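# The Long Count in Skukstead

The ward meeting was called for seven and started closer to eight. By then the hall on Haline Street had run out of chairs, and people stood along the back with their coats on. They had come to argue about whether Skukstead should keep electing its council by district or move to a single townwide vote.

The question sounds dry. It has split the town since December, when the sitting council passed the change by 2 votes and an opposition alliance began collecting signatures to force a referendum. The alliance brings together four groups that agree on little else. Raed Khalaf, who speaks for the largest of them, wants lower property taxes. Nana Adjei, whose tenants' league joined last, wants rent caps.

"We don't eat lunch together," Adjei told me. "We agree that the north end should have a seat."
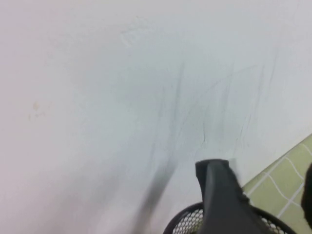

*A scuffed wall and a patch of tiled floor.*

The north end is the part of town across the rail line, built for workers at the old Restetach mill. It has returned its own council member for 48 years. Under the new system it would have to outvote the rest of Skukstead to do so again, and it doesn't have the numbers.

Supporters of the change say districts have made the council petty. Fadi Awwad, who wrote the measure, points to the bus contract, which stalled for most of a year while members fought over stops in their own neighborhoods. "Everybody was representing a street," he said. "I'd like someone to represent the town."

Awwad is polite about his opponents and does not expect to lose. The alliance needs signatures from a tenth of registered voters, and it turned in its first batch with 131 names struck out for bad addresses. Ngân Dương, who runs the petition drive, now has every sheet checked twice before it leaves her kitchen.

Dương keeps her precinct map on paper, drawn by hand, with the proposed boundaries in pencil so they can be moved. The blocks north of the tracks are small and regular. On the map they look a lot like square floor tiles, pale green with light grout between them, and the district line follows one of the gaps all the way to the river road. South of the tracks the streets curve and the line gets harder to defend. She has redrawn that part several times.
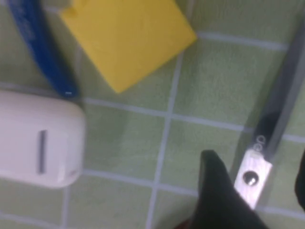

Onyekachi Garba has held the north end seat for three terms and has said less in public than anyone else involved. He voted against the measure and then declined to join the alliance, a decision that cost him friends on both sides. When I met him on a Saturday at the Zein bakery, he said a council member should not be seen campaigning to save his own job. Asked to describe his district, he looked down and talked about floors: square green tiles, gray-white grout, each piece plain enough until one is taken out. He has not decided whether to run townwide if the referendum fails.

The clerk's office has until the end of the month to rule on the second batch of signatures. Khalaf says the alliance has over 2,000 to spare. Awwad says he will wait for the clerk.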